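## 4. Preparing the Work Surface

This section applies to all tables used for sorting, trimming and mounting paper items in the Alcantara reading room. It replaces the sheet issued in April. Staff and visiting readers are asked to complete the steps in the order given before any item is taken out of its folder.

### 4.1 Laying the base sheet

1. Clear the table completely, including pens, cups and personal papers.
2. Wipe the tabletop with a dry microfibre cloth, working from the back edge towards yourself.
3. Take one base sheet from the flat drawer marked 57. Carry it by two opposite corners so that it does not crease.
4. Lay the sheet down and smooth it with the side of the hand, from the centre outwards.
5. Fix the sheet at the corners with low-tack tape if the table is near the door.

**Note:** Base sheets are plain and pale in colour so that loose fragments, grit and insect debris can be recognised easily. Patterned or printed paper must not be substituted.

### 4.2 Inspecting the sheet

6. Switch off the overhead light and use the table lamp, set low and to one side.
7. Look across the sheet from the end of the table, then from directly above. A speck no bigger than a pinpoint is enough to mark a soft print if it is pressed into the surface under a weight.

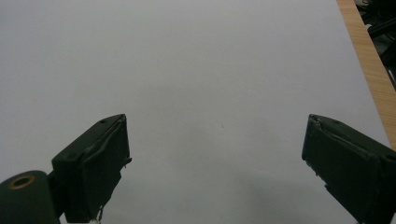
8. Test any dark spot with the tip of a soft brush. If it moves, lift it away with the brush and inspect the area again. If it does not move, treat it as a mark in the sheet and keep the item clear of it.
9. Turn the sheet over, or replace it, if more than 4 fixed marks are found.

**Caution:** Do not blow on the sheet. Moisture from the breath can cause the paper to cockle, and dust is likely to settle again nearby.

**Caution:** Erasers leave crumbs and must be kept off the base sheet at all times.

### 4.3 During and after use

10. Keep hands, sleeves and tools dry – wet cleaning is carried out only at the sink bench.
11. Replace the sheet between collections, even where it looks clean.
12. Place used sheets in the grey recycling tray. Sheets showing mould or active insects are to be bagged and given to Adwoa Arthur.

Replacement sheets are ordered from Jurkulby in packs of 42. Please advise Ottilie Danzer when the last pack is opened – delivery to this site can be slow.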